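Utier 4000 Wheel Chock Set for Trucks and Trailers

Product code: 664
Sold as: one pair with carrying rope
Suitable for: rigid trucks, tractor units, semi-trailers, buses

Product information

The Utier 4000 is a wheel chock for drivers who park, load and couple heavy vehicles every day. It is placed tight against the tyre after the parking brake is applied and the engine is stopped. The chock is made of moulded rubber with a steel plate inside, and the bottom has deep grooves which hold on asphalt, concrete and packed gravel. On ice, please use the version with spikes, product code 888.

Many of our customers are driving schools and small transport companies, and they asked us for a chock which a learner can lift with one hand. For this reason we made the handle wider than on the older model, so it can be gripped with a winter glove. The rope between the two chocks is long enough to pull both out from the side of the vehicle. The driver should not reach under the trailer. 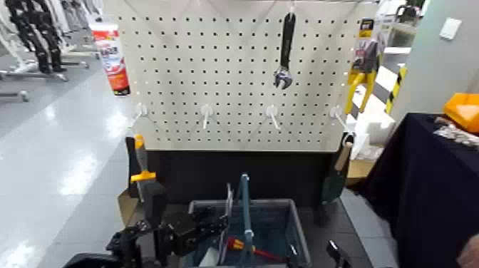
The Utier 4000 can be stored in the side locker of the vehicle or on the wall bracket from Lulilis, product code 139, which is ordered separately. The bracket is fixed with four screws into brick, concrete or a strong timber board. Please do not hang the chocks on pegboard hooks. A thin prong of this type is fine for an adjustable wrench or a pair of pliers, but a pair of chocks is much too heavy for it. If the bracket is mounted close to the gate of the yard, the drivers will take the chocks with them more often, this is our experience.

How to use

Park on level ground when it is possible. Apply the parking brake, then put one chock in front and one behind the same wheel. On a slope, both chocks go on the downhill side, one at each side of the vehicle. Push them by hand until they touch the middle of the tyre. Do not kick them under the wheel. Before driving away, remove the chocks and walk one time around the vehicle.

Care

Wash with water and a stiff brush. Oil and diesel make the rubber soft, so clean them off the same day. A chock with a crack or with visible steel must be replaced.

Delivery and returns

We send from our warehouse in Lirkavik. Orders to the Pruitt depot can be collected without delivery cost. Unused sets can be returned within 30 days, with the rope still attached.

Page updated September 6, 2024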